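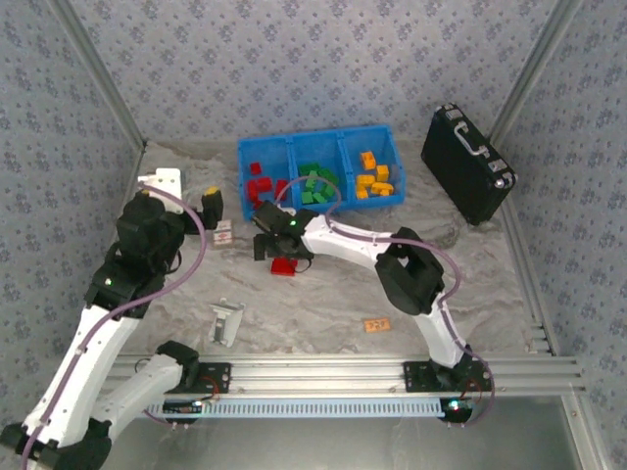
The open day was the main item in this reporting period, and it went ahead in March as set out in the work plan. We ran the sorting task all day on the two-arm cell, with red, green and yellow-orange blocks kept in a blue bin with three compartments. Visitors picked up the idea quickly, and most of the questions were about the grippers and what happens when a block ends up on the floor outside the bin.

Tímea Simon and Kenna Tennant ran the demonstrations between them. The first started at 10 am and the last finished shortly after 4 pm, with 24 slots in all. Two were lost in the morning while the left arm was restarted. Across the day the cell logged 992 picks. The full log is with Mariann Hegyi and can be sent on request.

Guests came from Flemard and Tovano, along with two classes from the local college. Tovano asked whether the cell could handle small metal parts. Ruairí Horgan has agreed to send them a short note on this once he has tried the spare grippers. Flemard were more interested in set-up time and would like to come back when the room is quieter.

A few things need attention before the next visit. People at the back could not see well, and we would like a second screen. The sign-in sheet did not ask for email addresses, so follow-up has been slow. The printed handout still gave the old room number.

Spending on the day was within the amount agreed. Catering came in slightly over and printing under. Charito Agbayani will include the receipts with the next claim.

The visit from Jamano is now planned for June. We will use the same task and confirm the start time with you once they have booked travel.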